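分格收纳盒真的有必要买吗？买过两个都闲置了

提问者：半截铅笔
发布于11月

先说清楚，我不是来求种草的。家里零碎东西多，螺丝、垫片、纽扣、耳钉、缝纫机压脚、孩子拼图掉下来的小块，以前全扔在一个饼干铁盒里，找一颗螺丝要把整盒倒在桌上。后来看到大家都说分格盒好用，先买了一个Orside的，又买了一个Mistlow的，结果都没用过两个月。

第一个的问题是格子太小，长一点的螺丝斜着都放不进去。第二个隔板能抽，听起来灵活，可是盒子侧着一拿，小垫片全从隔板底下钻过去，打开一看等于又混成一盒。商品页上写着什么“一目了然”“防串格”，我是不信了。

现在想问三件事：
一、有没有真正不串格的盒子，还是说这种东西本来就这样？
二、透明的和茶色半透明的差别大不大？我看茶色的好看些，又怕看不清里面。
三、分拣的时候东西老滚到地上，你们都在什么桌面上弄？

预算不高，一个盒子超过40块我就觉得没道理了。请用过半年以上的人来说，刚拆封的就不用夸了。

回答者：瓦楞纸上的猫
有用 103

用了五年多，大大小小的都买过，说说我的看法，你也可以不信。

先说串格。隔板能抽的盒子，隔板和盒底之间多半有缝，区别只是缝大缝小。我在店里看盒子有个笨办法：拿一张名片往隔板底下塞，塞得进去的，薄垫片早晚也过得去。隔板和盒身一体的就没有这个毛病，代价是格子大小定死了。所以我不买“可调节”的，调来调去，最后还不是一个样子用到底。

还有一处容易漏看，就是盖子和隔板顶端的距离。隔板做得再严实，盖子盖上以后上面空着一截，盒子一翻照样串。买的时候把盖子扣好，从侧面平着看过去，隔板顶要贴着盖子。网购看不到这个角度的，直接问卖家要侧面图，不肯给的我就不买了。

搭扣也说一句。塑料搭扣我断过好几个，都是断在最细的那一段。金属的耐用些，但也别迷信，装得歪的金属扣一样扣不紧，还会刮手。收到以后空盒开合几十下，觉得松就退。

颜色这件事，我的意见可能不讨喜：茶色的对找东西没有帮助，纯粹是好看。盒身是茶色、盖子是透明的那种还可以，从上面往下看，格子还分得清楚。要是盖子也是深色的，里面放黑螺丝，晚上灯光暗一点就得开盖翻。你的东西以深色五金为主的话，老老实实买全透明。

至于在哪里弄，我一直在桌上铺一大张浅色的纸，比桌布好。桌布有纹路，小零件卡在里面，抖的时候又飞一地。纸要大，小了没用，东西一滚就出去了。盒子放在纸上，左右两边都留出手能活动的地方，弄完把纸一折，剩下的碎屑直接倒掉。

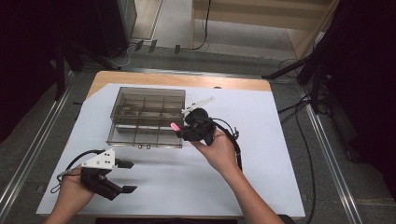

木桌面铺浅蓝白色的纸，茶色分格盒带透明盖，两个金属小搭扣在前面一侧。

纸我是买整卷的，裁下来用，脏了就换。别用报纸，字密密麻麻的，一颗小螺丝掉上去找半天，油墨还沾手。

地上铺地毯的人更要当心，灰色地毯掉一颗银色垫片，基本上就是送给吸尘器了。我的做法是桌边再放一个浅托盘，拿不准归哪一格的先放托盘里，最后统一处理。

最后泼点冷水。你那两个盒子闲置，我看不全怪盒子。格子放什么没有定下来，换多贵的都是白搭。先拿几个小碗把东西粗分一遍，看看到底有几类，每一类最长的那件有多长，量了再去买。多数人是反过来的，先买盒子，再硬往里塞。

回答者：Diltirholm老住户
有用 5

买Painemal的，我家用着挺好，没串过。

半截铅笔 回复 Diltirholm老住户：
请问用了多久？隔板是固定的还是能抽的？装的是什么？“挺好”两个字我在商品页上已经看过很多遍了。

Diltirholm老住户 回复 半截铅笔：
上个月买的，装鱼钩。隔板没注意，应该是固定的吧。平放在抽屉里，没翻过。

回答者：不爱收拾的收拾人
有用 40

跟上面高票的有一半意见不同。

固定隔板确实不串，但零件种类会变的人用起来很别扭。我做手工，今年珠子多，明年扣子多，固定格子总有几格空着、几格装不下。我的办法是买能抽的，把隔板位置定好以后，沿着底边点一圈透明胶水，晾一晚上再装东西。以后想改，用薄刀片慢慢撬开，胶别打太多就行。难看是难看一点，便宜，而且管用。胶水先在盒底不起眼的地方试一滴，有的塑料会发白。

铺纸我同意，不过纸太滑的话圆珠子滚得更快。我会把纸的四边往上折一小条，像个浅盘子。有人推荐那种带边的硅胶分拣垫，我买过，边太矮，还吸灰，洗完又沾一层毛，后来拿去垫花盆了。

茶色我觉得没那么糟。我有一个茶色的放在窗边，白天看得很清楚。晚上是差一些，贴标签能解决大半。标签别贴盖子上，盖子有时会前后装反，贴在格子里侧或者盒身上。

还有，别被格子数骗了。我见过有人晒一整柜，说一共1385格，看着壮观，我只想知道他怎么记得哪格是什么。家里用的话，一个中等大小的盒子，再加一个大格子的放长件，多数情况够了。

半截铅笔 补充：
谢谢两位写得详细的。刚才拿名片试了Mistlow那个，很轻松就塞进去了，难怪。Orside那个隔板是一体的，名片塞不进去，准备改装纽扣和耳钉，长螺丝先放玻璃罐。点胶水的办法我还是有点怀疑，先粘一格试试，串了再回来说。纸已经裁好铺上了，四边也折了，目前只有一颗垫片滚到桌子下面。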